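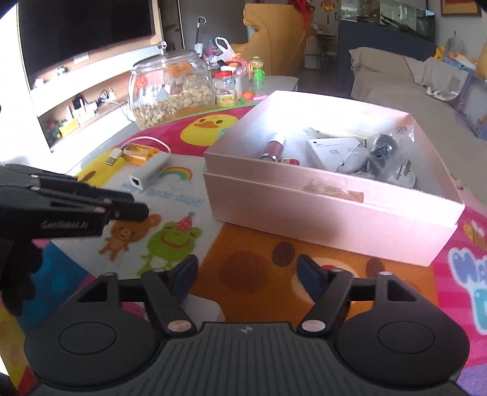 Impact Noise from Dropped Objects in a Shared Playroom
Second-year project report, Building Acoustics
Submitted January 1, 2019

1. Introduction

Complaints about playrooms usually concern voices. The staff of the Zamuleck family centre had a different problem: the ground-floor offices of Stergiou House sit directly under the playroom, and the people working in them reported sharp knocks through the ceiling during opening hours. Voices were hardly mentioned. The project was set up to measure those knocks, to find out how much of the level depends on the surface an object lands on, and to say whether a cheap change of surface would be worth making before any work on the floor itself.

The existing floor is vinyl sheet on chipboard on timber joists, with a plasterboard ceiling below. We could find no drawings. A small inspection hatch in the office ceiling showed no insulation between the joists at that point, and we have assumed the same for the rest of the bay.

2. Background

A falling object produces two sounds that matter here. The first is airborne and is heard in the room itself. The second is the vibration put into the structure, which the ceiling below then radiates. A soft layer at the point of contact lengthens the impact and lowers its peak force, mostly at the higher frequencies. It does much less for low frequencies, where a lightweight timber floor is already weak.

The standard method for impact sound uses a tapping machine. The department's machine was booked for the whole period and was in any case too heavy for the tables. We used dropped objects instead. The results are therefore comparative: they rank one surface against another in the same room and can't be set beside published ratings.

3. Method

3.1 Objects

Three objects were used: a solid beech block, a hollow plastic ball and a steel spoon. They were chosen to cover a range of hardness and mass. Each was weighed before and after the session to check that nothing had chipped off.

3.2 Surfaces

Four surfaces were tested. Surface A was the bare vinyl. Surface B was the vinyl with a thin printed mat. Surface C was the same mat over a sheet of Cakow cork underlay. Surface D was a low table standing on the vinyl, with the mat on top of it. D was added at the request of the centre, where a good deal of play takes place at table height.

3.3 Release

The drop height was 45 cm above whichever surface was under test. A card tube on a retort stand guided the object, and a pin through the tube held it until release. Early attempts without the pin gave a large spread in the readings, and these were not kept.

3.4 Recording

One microphone was placed in the playroom and one in the office below, both well away from the walls. Levels were logged in Protico, which stored a window of 600 ms from the moment of impact. A longer window caught the second bounce of the ball and made the averages hard to interpret. Both channels were calibrated at the start and end of each session, and drift was negligible.

In total 310 drops were recorded. Of these, 104 were rejected, nearly all of them on the office channel: the ventilation in Stergiou House cycles on and off and raises the background enough to hide the quieter impacts. The rejection rule was fixed beforehand, at a margin of ten decibels between peak and background, and was applied without exception.

4. Results

4.1 In the playroom

The bare vinyl was loudest for all three objects. Adding the thin mat lowered the mean peak by six decibels for the block and by nine for the spoon. The ball changed very little, which is to be expected of an object that is itself soft.

The cork under the mat brought a further three decibels for the block. For the spoon the extra reduction was smaller than the spread between repeated drops and we don't claim it.

4.2 In the office below

The picture here is less favourable. The mat alone lowered the block by two decibels. Mat and cork together lowered it by five. In both cases the improvement was concentrated in the upper bands, and the lowest bands we could measure with any confidence were unchanged.

Surface D gave the lowest readings in the office of any arrangement, and by a clear margin. The table legs have rubber feet, and the top and frame take up part of the energy before it reaches the floor. In the playroom, on the other hand, the table was louder than the mat on the vinyl. The top is a thin panel with an air space under it and it radiates well - in effect a shallow drum.

4.3 Repeatability

The block was the least repeatable object. It sometimes landed flat and sometimes on an edge, and the tube couldn't prevent this entirely. Sorting the drops by type of landing narrowed the spread but left too few in some groups to be useful, so the figures above include both.

5. Discussion

The two rooms want different things. For people in the playroom, a mat on the floor is the better choice and the table is the worse one. For the office, moving play on to a table with rubber feet does more than any covering we tried. 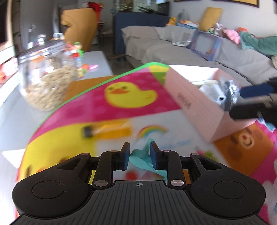 One reader of the draft objected that this treats the table as a fixed item, when a heavier top or a layer of felt glued underneath would probably remove the drum effect and give the benefit in both rooms. The same reader thought the choice of a steel spoon odd and would have preferred something with a handle and a rounded end in plastic, closer in mass to ordinary toys.

Both points are fair. Damping the underside of the table is a simple test and should have been included; it was not considered until the equipment had gone back to the stores. As to the spoon, it was meant as an upper limit for hardness and it did serve to separate the surfaces. It does overstate the benefit of the mat for softer objects, and the nine decibels in section 4.1 shouldn't be quoted alone.

A second weakness is that level was the only quantity measured. Office staff described the knocks as startling, and startle depends on rise time as well as level. The stored windows contain enough data to extract rise times, but the export from Protico gives band levels only and we didn't have access to the raw samples.

Footsteps were left out altogether. They probably account for much of the low-frequency energy in the office, where none of our coverings had any measurable effect.

6. Recommendations

6.1 Fit the cork underlay beneath the mat in the area used for blocks. The edges need taping down to avoid a trip hazard.

6.2 Keep rubber feet on all tables and replace worn ones. Two of the feet we inspected had hardened.

6.3 Repeat the table measurements with a damped top before buying anything new.

6.4 If the offices are still disturbed, have the ceiling void surveyed. Insulation between the joists and a resilient ceiling would address the lower bands. The cost is outside the scope of this report.

7. Further work

The drop tube should be replaced by a short electromagnet rig with steel inserts in the objects, which would remove most of the variation in landing. Sessions should be held with the ventilation isolated; this needs the agreement of the landlord and was refused for January.

Appendix A: calibration records
Appendix B: band levels by surface and object
Appendix C: risk assessment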